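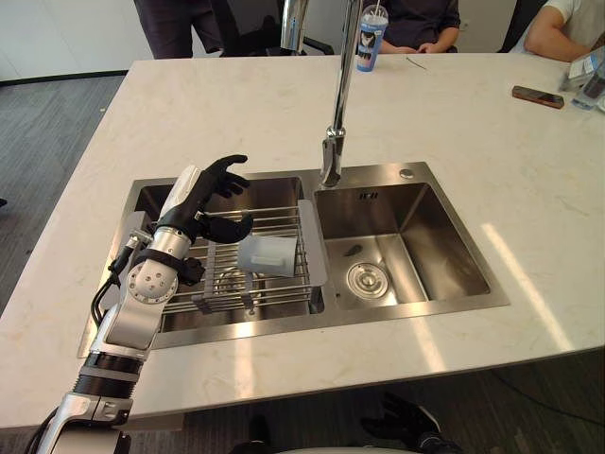 Figure 2. Head camera view during a remote-control demonstration at the sink. The left hand is above a cup lying on its side on the dish rack.

3.2 Collecting the demonstrations

All demonstrations were given by one of two operators, the second author and a technician at the Tremalholm site. Each demonstration covers one object. The task is to pick up a cup or a plate at the sink and place it in the rack of the dishwasher. The operator starts a recording with a foot pedal, carries out the task, and presses the pedal again when the hand has let go of the object and moved clear.

We used two ways of showing the task. In remote control, the operator wears tracked gloves and watches the head camera stream on a headset. Finger joint angles are mapped directly to the robot hand, and wrist position is mapped with a fixed scale. In hand guiding, the arm is put in a low-stiffness mode and the operator moves it by the forearm. The fingers are then closed with a switch, so hand-guided data contain only two grasp shapes.

Of the 1667 recordings we kept, 452 were made by hand guiding and the rest by remote control. A further 268 were thrown out, mostly for dropped frames or for a pedal press that came too early. Failed grasps were kept if the operator recovered within the same recording – these turned out to matter for training, as Section 5 shows.
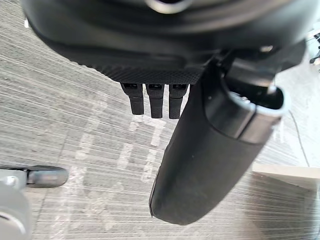
The wrist stream was recorded at the same rate as the head stream and stamped by the same clock. We did not crop it. Recordings often begin with the arm lowered, and in that position the wrist view is mostly floor, with no object to act on. Navickas and Toom (in an earlier report on the Drevham arm) trimmed such segments by hand. We left them in and let the policy learn when the wrist view is of use, which saved a good deal of labeling time.

Operators were asked to work at a steady pace and to avoid pausing over an object. In practice the pace varied. Thin items such as plates took longer under remote control, where the operator has no sense of touch and has to judge contact from the image alone.

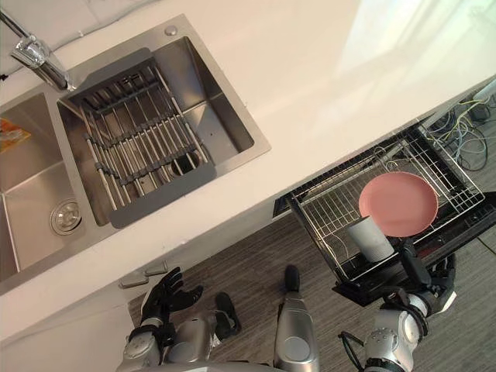

3.3 Processing

Recordings were converted to the Clondik format and resampled to a common rate. Idle stretches at the end of a recording were cut when no joint moved for two seconds. Hand-guided recordings were also passed through a smoothing filter, as the operator's grip on the forearm adds small jerks to the joint signals. No filter was applied to the remote-control data.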